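Mixed bins build up in every playroom and classroom: balls at the bottom, fabric scraps on top, a yogurt cup somebody was saving. This page covers how to empty one and sort it so that children can put things back themselves. Allow up to 30 minutes for the first round. After that it goes faster.

## What you need

- The full basket or bin
- A clear table, waist height if possible
- Wooden boxes with lids, one per category
- Colored paper and glue
- Pencil and scissors
- A bag for trash

## Prepare the boxes

1. Choose one color for each category. Red, blue and yellow are easy to tell apart across a room.
2. Cut a square of paper to fit each lid and glue it down flat. Leave it to dry.
3. If the lid already has a hole, feel for the opening and cut the paper from the center outward. Tearing it is quicker, but the edge comes out ragged and small fingers will keep picking at it.
4. If the lid is solid, have an adult cut the hole and sand the edge before you glue anything on.

Ovals and circles both work. Check that the largest item in the category fits through the hole. If it doesn't, that category goes in an open tray.

## Sort the basket

Keep the boxes right beside the basket so that each item moves only a short distance. Stagger them if you stack them, with the biggest one in front.

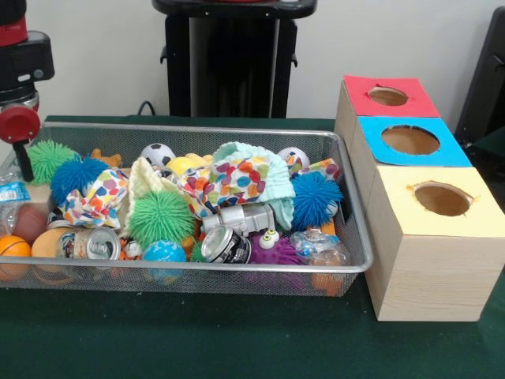 Start with the balls. They roll off the pile as soon as you disturb it, so get them out early. Spiky rubber balls can go in with smooth ones, but a soccer ball usually needs the tray.

Take the fabric next. Shake out each scrap, fold it once and push it through the hole. Anything smaller than your palm can be thrown away unless you have a collage planned.

Recyclables come last. Keep only what is clean and whole. Zoila Ríos, who tested these steps with her class in March, set a limit of 7 pieces per child and recycled the rest.

## Keeping it up

Empty the boxes every 3 weeks and wipe the insides with a damp cloth. Replace the paper tops when they tear. Leave the wire basket out for things that have no category yet, and sort it again when it reaches the rim.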